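Giduvgate Door and Joinery Records
May 16, 2021 – Prepared by the Plandesov records office
2 min read

Summary

The Giduvgate records bring together survey entries for internal and external doors in the older housing of the Prodau district. The release holds 387 entries from 134 addresses. Each entry gives the type of door, the number of panes, the kind of glazing and the state of the joinery on the day of the survey.

Scope

Entries cover panelled, glazed and part-glazed doors. Garage doors, gates and loft hatches were not surveyed. Commercial premises are included only where the upper floors are lived in.
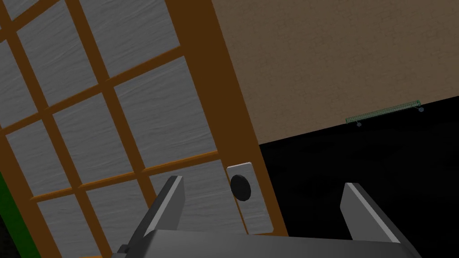

Surveyors worked from a printed form of 10 fields. Where a door had been painted over, the timber is entered as "not known" and the finish is given in its place. Glazing is entered as clear, obscured or mixed – older terms found in the Dela Peña index have been changed to match.

Files

doors.csv – one row for each door
addresses.csv – street and ward only, with house numbers removed
terms.txt – list of permitted terms and their meanings

Known limits

Six streets in the north ward were surveyed in December, and the entries on paint condition there are less complete than elsewhere. Dates of construction are taken from the rate books and should be treated with care.
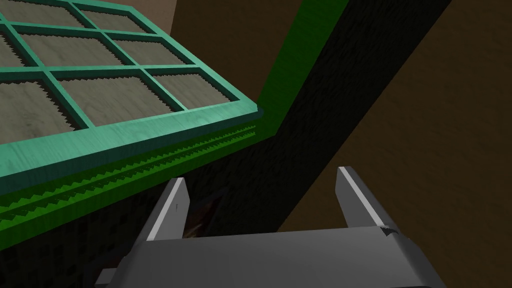

Grey gripper with its two fingers spread apart.

Use and corrections

The records may be copied for study and for local planning work, provided that the source is named. Corrections should be sent in writing to the records office, quoting the row number and the field concerned.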